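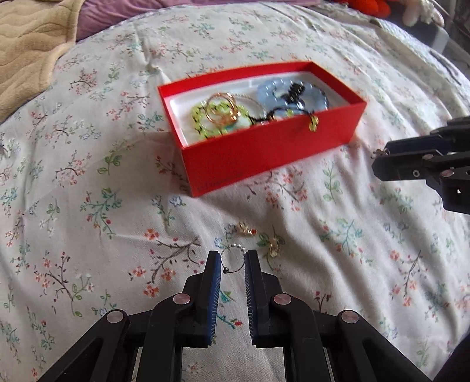
Graziella Melis finds that most jewellery gets lost at home, between the bed and the box, and that the small pieces go first. Her remark opens the spring guide from Brundora, the home storage firm, which is free from Sunday.

**Brundora publishes free guide to sorting jewellery**

The guide runs to 15 pages and covers beaded rings, thin chains, cords and single earrings. It suggests laying pieces out on a bedspread, then putting them back in an open box one at a time — chains last.

Printed copies will be at the Brilov and Negri shops from 2 pm. The Burnormont shop will have 90 copies.

Press enquiries: Brundora press desk, extension 203.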